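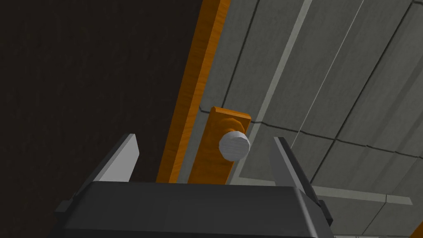 Features > Machines > Work

The Door Problem

Every winter someone promises me a robot that will do my housework, and every winter I ask the same rude question. Can it get into the room?

I don't mean a showroom with a wide arch. I mean a shut door with a knob on it, in a house where the knobs don't match and the closet sticks in August. Most of the chores we want to hand off begin on the far side of one of those. The laundry is behind a door. So are the mop, the dishes and the cat food.

A fair amount of the current effort on this happens inside computers. The software company Nultow, which sells what it calls "household skills" to robot builders, trains its arm in simulated rooms: gray panels, orange trim, a hand with two flat fingers. The arm reaches, misses, and starts over without breaking anything or asking for lunch. Nultow's sales deck says its arm has practiced on 811 different doors. I asked how many of those were real. The answer was two, and both are in the company's own hallway.

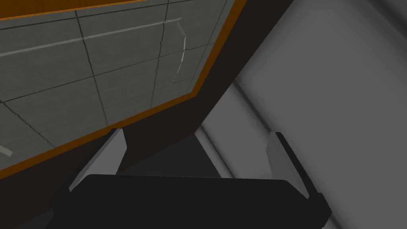

FLOLDALE, December

The hallway in question is on the second floor of a former shoe warehouse. I stood in it for most of an afternoon. The first door was opened in a little under a minute, which is slow if you are holding groceries and very slow if you are paying for the machine by the month. The second took several tries. On one of them the fingers closed on air a short way from the knob, turned with great confidence, and pulled back as if the job were done.

The engineers were good company and didn't pretend this was a fluke. Two fingers can pinch a knob well enough, they told me, but twisting it while the whole arm swings back with the door is a different matter. A person does it with a coffee in the other hand. The arm has to know where the hinge is, how hard the latch pushes back and when to let go, and if it is wrong on any of those it will either stall or start taking the hardware off the wall.

In simulation the numbers look much better, and that is my complaint with them. A simulated knob has the friction somebody typed in. It doesn't have hand lotion on it, or a loose set screw, or a bathrobe hanging over it. The company says it varies all of these settings at random so the software won't get comfortable.
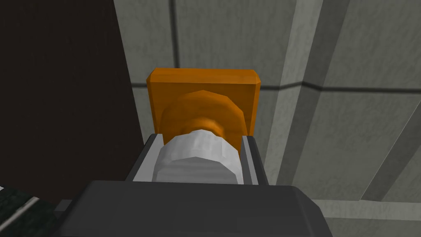
I believe them, and I also think a list of things that can go wrong is only as long as the patience of the people writing it. My own back door has to be lifted as you turn. I mentioned this at Nultow and there was a short silence, and then someone wrote it down.

Shop floors are supposed to be the easier case, so I went to see one of those too. Gultivstead makes kitchen cabinets and has been trying out an arm of another make, the Rahman, to fit pulls and knobs before the cabinets are boxed. Same parts, same height, good light. It ought to be a gift.

It has been at it for 19 weeks. On a good shift it keeps up with one person. On a bad one, a person stands beside it pushing parts back into the tray, and the plant is paying for both. The floor manager likes it anyway, mainly for the overnight run, and plans to keep it. She would not say it has saved any money. She did say it has never once cleaned up after itself, and that sweeping still takes up the last part of every shift.

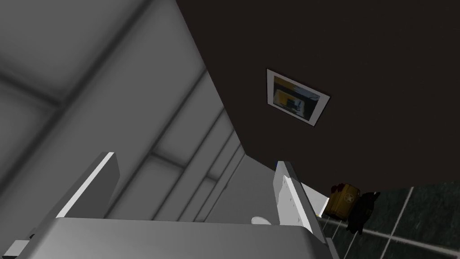
Sweeping is a useful thing to think about, as we have had robot vacuums for years and they are the one real success in this business. They work by avoiding nearly everything I've described. They don't grip. They don't open anything. They go where the floor goes, and when they meet a closed door they turn around.

A machine with a hand is a much bigger promise, and it is being sold in the same tone of voice. Ask what it does when the object isn't where it expected. Ask to bring your own doorknob. I have now asked that of several companies, and Nultow is the only one that said yes. I plan to take them up on it, with the back door knob in a sandwich bag, and I'll bring a screwdriver.

Related stories
The Dishwasher Is Still the Smartest Thing in Your Kitchen
What a Shirt-Folding Machine Does With a Fitted Sheet
Renting a Robot by the Month: Read the Second Page
Why Warehouses Still Hire for the Holidays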